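**To:** Caldeira cell users list
**From:** Mafalda Quintela
**Date:** 13 March 2019
**Subject:** Re: Home pose and table offset after the model update

Dear colleagues,

I am replying to the message from Glória Brandão, quoted in part here so that the answers and the questions stay together.

> Since the update to the simulated cell, our operators have reported two differences from the October release. First, the two arms no longer come to rest at the same height when the home command is issued. Second, the table surface seems to have moved in relation to the arm bases. We have the old offset of 2,450 in our setup file and would like to know whether it should be kept. We would also appreciate guidance on which object set to load for the acceptance check, as the Skoneck and Gavutside groups are using different ones.
>
> Glória Brandão
> Restevum

On the first point, the difference in height is expected. The home pose is now stored separately for each arm, and the two stored poses were taken at different times. Sites that need matched arms should open the pose file, copy the seven joint values of the right arm into the left arm entry, and reverse the signs where the setup guide calls for it. Please do not edit the hand values in the same session. The hands are to be left open with the fingers up, and the arm poses should be saved and reloaded before anything else is changed.

On the second point, the old offset should be removed. The table was remeasured for this release and the correction is now part of the model itself. A setup file that still carries 2,450 will apply the correction twice, and the hands will be placed too far from the surface during the approach. The line can be deleted or commented out; either is acceptable.

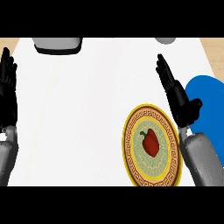
With regard to the object set, we ask all groups to use the kitchen set for acceptance. The check begins with the red pepper on the patterned plate, near the right arm, and both hands raised and open over the white table. The plate should be loaded first and allowed to settle, and the pepper placed afterward. If the pepper is loaded at the same step as the plate, contact between the two is computed from the first cycle and the pepper may start with a small spin.

The order of work for the acceptance check is as follows:

1. Load the cell with the offset line removed.
2. Issue the home command and confirm that both arms report a finished move.
3. Load the plate, wait 2,000 cycles, then load the pepper.
4. Run the clearance report for the right forearm against the plate rim.
5. Save the log under the site name and send it to this list.

Step 4 has caused the most questions. The forearm passes close beside the plate, and the report will print a warning at the default margin. A warning is acceptable - a contact entry is not. If a contact entry appears, check the pose file before moving the plate, as the usual cause is an arm value left over from the earlier release.

Groups that keep their own copies of the hand model should also note that the finger joint limits have changed. There are 14 entries in the new limits file, and a copy with fewer will load without an error message. Please compare the files by hand until the loader is corrected.

Logs from Skoneck and Restevum have been requested for the end of the month. Gavutside may send theirs later, by agreement. Questions about the pose file should come to me, and questions about the loader should be sent to the list so that the replies are kept in the archive.

Sincerely,

Mafalda Quintela
Simulation Support, Caldeira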